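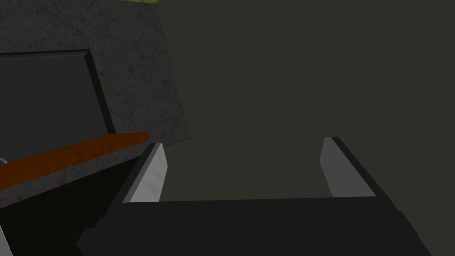
Simulated gripper, fingers open

Setting up disk alerts in Hekden

By Daryna Zinchenko

Disk alerts are my favorite thing to set up on a fresh server. They take a few minutes, and they catch the kind of problem that otherwise wakes you up at night! I'm using Hekden with the Astov agent here, but the steps are the same if you run the agent in a container.

Before you start

You need an admin login and port 3453 open between the server and the Hekden host. Check the port first – a blocked port looks exactly like a dead agent, and I've lost a whole afternoon to that one.

Step 1: Add the server

Open Hosts, click Add, and paste in the server's address. The status light should go green after a couple of refreshes. If it stays gray, restart the agent and try again.

Step 2: Pick your volumes

Go to Storage and tick the volumes you care about. Skip temp mounts and anything read-only (a mounted ISO always reads as 100 percent full, and you'll get an alert for it every single time).

Step 3: Set the thresholds

I use a warning at 80 percent and a critical at 92. For big archive volumes, switch to free space in gigabytes, which works so much better. Masaru Sekiguchi put me on to that setting and I love it.

Step 4: Add a delay

Set the delay to 8 minutes. Backups and log rotation can fill a disk for a moment and then clear it again.

Step 5: Test it

Click Send Test on the alert page and look for the message in your inbox. Check the spam folder too, then save the rule.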